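Sock folding, part two: what goes in the set

Posted 2021-04-23 by Loan

The last post covered mounting and calibration. Most of the mail I got afterward asked about the data instead, so I am writing that up while the details are fresh. The task is socks: pick them up, flatten them, put them away in a basket. Two arms on one table, driven by a person, with everything logged. The policy learns from the logs and nothing else, so whatever the driver does badly, the policy will do badly too.

Our target for this round, which we have been calling Gasgate, is 900 episodes. An episode starts when both arms leave the home pose and ends when the driver releases the pedal. If it runs past 60 seconds it gets discarded, no matter how good the fold is. Carter Li argued for a longer limit and may still be right, but long episodes in the first round were nearly all hesitation, and the policy picked up the hesitation very faithfully.

Camera views

We record overhead and at the wrist. I have seen people skip the wrist view to save disk. For cloth I would drop the overhead view first. Once a finger goes under a fold, the wrist camera is the only one that tells you which layer it is touching.

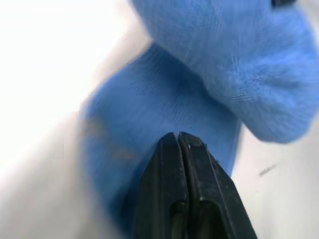

Wrist view, closed fingertips against the blue fabric. Note how much of the picture the cloth fills.

The cost of this view is that it is hard to expose. A pale tabletop close to the lens takes up the highlights and the fabric loses its edge against it. We lock exposure and white balance at the start of each session and leave them alone. Auto exposure made the same sock look like several different socks over one episode, and the network spent capacity on that.

Focus is fixed too. It is set for the fingertips, and anything past them is allowed to go soft. Vy Tô tested a longer focus distance for a day and the grasp labels got worse, so we went back.

The stretch

The part of the task that needs two arms is the stretch. One gripper takes the cuff, the other takes the far end, and both move outward until the fabric is flat. Drivers find this easy by eye and hard by hand, as there is no force feedback on the leader arms. The usual mistake is to keep pulling after the sock is already straight. It then slips out of one gripper and springs back, and you have recorded a very clean example of how to drop a sock. 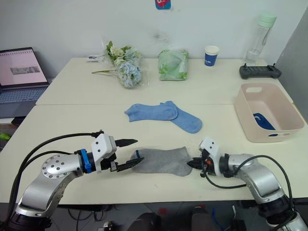
Gray sock held between both grippers, light blue pair behind it.

We now ask for a short pause at full stretch before lowering. Motor current on the gripper joints goes in the log as well. It is a poor substitute for a force sensor, but the difference between slack and tight shows up in the trace, and Ozan Türkmen wrote a script that flags episodes where the current drops suddenly on one side. Flagged episodes are reviewed by a person. Many are fine.

Slips followed by a proper regrasp are kept and tagged. In the first round we deleted them all, and the resulting policy had no idea what to do with a dropped sock. It would close on air and carry on with the fold.

The other objects on the table stay in during recording: flowers, a paper cup, a water bottle, the basket. They get moved between sessions. An early policy trained on a bare table froze when somebody left a mug on it, and I would like to avoid repeating that.

Order of pickup

Pairs raise a question that single socks do not. With both socks of a pair lying flat, either arm could go first, and either sock could be first. If drivers choose freely, the policy averages over the choices and reaches for the space between the two.

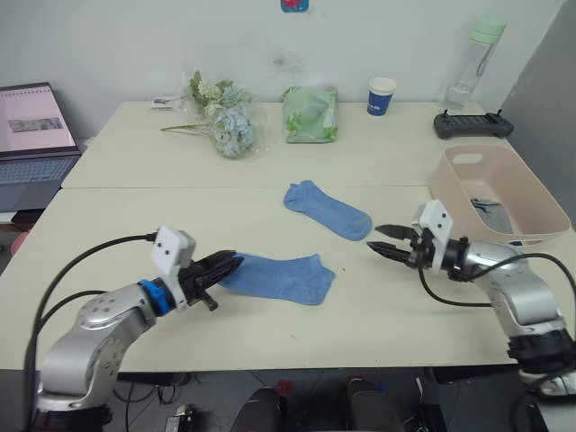 Rules we settled on

Left arm grasps first. The right arm stays open until the left has closed.

If one sock lies on top of the other, the upper one goes first regardless of side.

No more than 2 regrasps per sock. After that, end the episode and tag it.

Basket placement is done from above. Sliding a sock over the rim works for a person and catches on the fingertips for us.

Reset by hand, and drop the socks from a height. Placing them gives starting positions that are much too tidy. Định Sầm noticed this when he plotted the starting angles and found most of them lined up with the table edge.

The plotting script needs cleaning up before I share it. Next post will cover the action format, including the 2 mistakes I made with timestamps between the arm logs and the video.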